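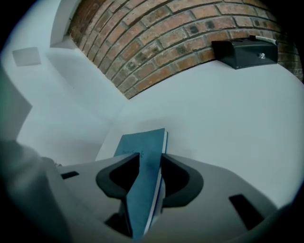 Print | E-mail
36 shares | 4 comments

Driver assistance logs should belong to the driver

When a car with lane keeping and adaptive cruise is involved in a collision, the first account of events comes from the manufacturer. It holds the log, decides which fields to release, and chooses the wording. The driver may wait weeks for a file that needs paid software to open.

I think this is the wrong arrangement. The log records steering torque, brake pressure, system state and every warning given. A Gralon unit stores 4000 samples per event, and the Potell equivalent stores 1726. Neither maker publishes the meaning of all its fields. An insurer comparing two cars in the same crash is therefore comparing two private formats.

The usual objection is trade secrecy. It has some force for the control software and very little for the output. A timestamp and a brake reading reveal nothing of how the system reached its decision.

Plellier argued in its March response that open logs would invite misreading by people without training. Some will misread them. Drivers also misread tachographs and medical letters, and we still hand those over on request.

A workable rule would be short. The full event log goes to the registered keeper within 36 hours, in a documented plain format, free of charge. Adeleke already does this for its van fleet customers, so the engineering is settled. Private buyers should get the same terms.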